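Two months with the Toltis

I've had the new car since February and people keep asking how I'm getting on with it, so I thought I'd write it all down over a cup of tea. 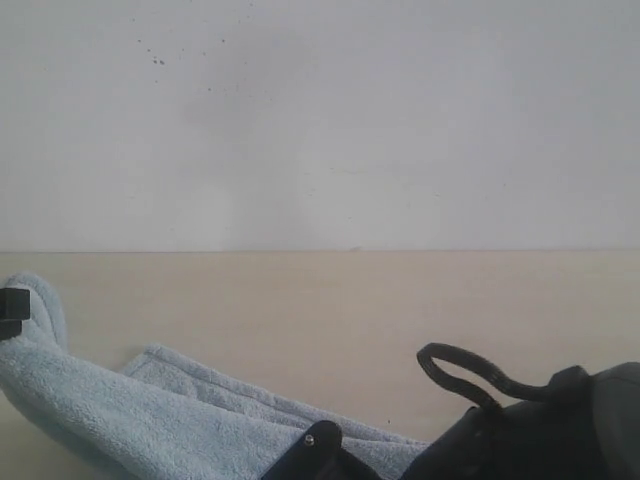

We bought it from Haworth, where Afiq Hidayat let me take it out for 30 minutes on my own – very trusting of him! I came back sold on the seats. The colour took longer. I wanted something pale and plain, like the beige tabletop against the off-white wall, and ended up with dark green.

It does 40 miles to the gallon on the run to Cusivbridge, and the boot swallows everything.
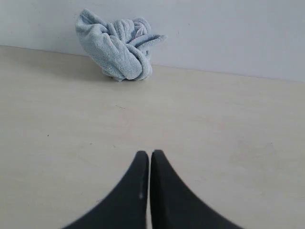 Blue towel, up by the wall

My one grumble is the wipers, which judder on the slow setting.

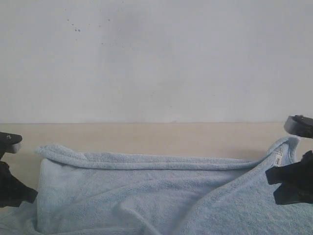
Afiq thinks new blades will cure it, and I'm inclined to let him try before I start fiddling. The heater, on the other hand, is a joy on a cold morning.
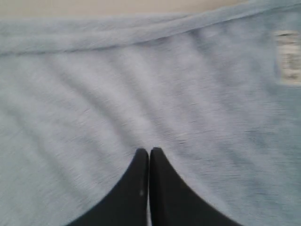 What's next

New blades, then a proper long drive up to see Pornthip, if she'll have us.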